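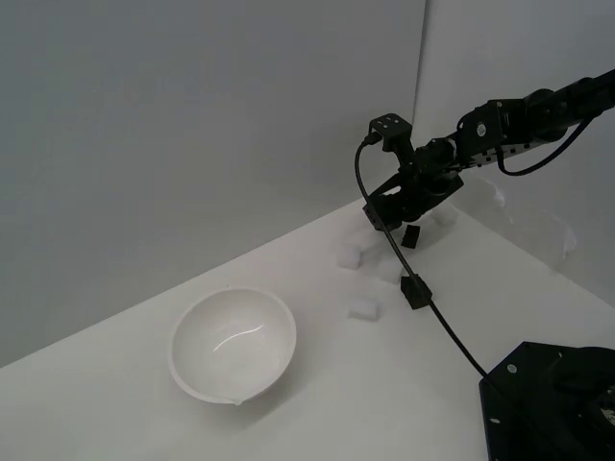
31/12/2025

Quick one before people arrive. Rice is on, shower not yet had, Kerstin has already texted to say she's early. Of course she is.

So. The year of no takeaways. Or the year of mostly no takeaways, because September happened and I'm not going to pretend otherwise. I said last New Year I'd cook every weeknight and write it down, and I did the first bit better than the second. The notebook stops in spring. After that it's backs of envelopes and one very greasy receipt.

Things I can make now without looking anything up:

- lentil soup (Svenja's, the one with vinegar at the end)
- a decent omelette
- Oriana's beans
- pancakes, thin ones
- bread, if you like your bread heavy

Things I still can't make: gravy. Don't know what's wrong with me. Lumps every time. Lutz stood next to me at the hob and told me exactly what to do and I did it and still, lumps. He put it through a sieve and said nothing at all, very kind of him.

The beans deserve more than a bullet point. Oriana gave me the recipe over the phone while she was waiting for a bus so there are no amounts in it. Onion, more onion than you think. Garlic late. Bay leaf. Cook them till you're bored and then carry on for a bit. I've made them 18 times — yes I tallied, it's the one bit of the notebook I kept going — and two of those were bad. One I forgot the salt completley. The other I went to answer the door and got talking.

What changed most is the shopping. I used to go to the big supermarket on the ring road on a Saturday, spend a fortune, then throw half of it away. Now it's the market at Clolotside, small bag, whatever looks alright. Noemi's stall for greens. She picks for you if you let her, and tells you off if you ask for tomatoes in winter. Came home with a celeriac once because I was too scared to say no. Roasted it. Fine. Wouldn't cross the road for it.

September, then. Work was awful, boiler went, I had that cough. Ate toast for most of two weeks and ordered from the noodle place more than I'd like to write down. I felt bad about it at the time and I don't much now. The noodles were good. Svenja left soup on the step and drove off before I got to the door, and I ate it out of the pan standing up.

Money, since my sister asked: yes I've saved some. No I haven't added it up. It went on the boiler anyway.

Next year I want to do fish. Properly, with bones in. I also want to learn one cake that isn't the lemon one, everybody has had the lemon one. Kerstin says she'll teach me her plum thing but she's said that before. And gravy. One more go at gravy and then I'm giving up and buying granules like a normal person.

Tonight is beans (19, if they work), rice, a big salad, and Lutz and Svenja are bringing pudding in the car from Losus, so god knows what state it'll be in. I still need two more chairs. Might ask next door.

Right, that's the bell. Rice!! Happy new year all, will reply to comments at teh weekend.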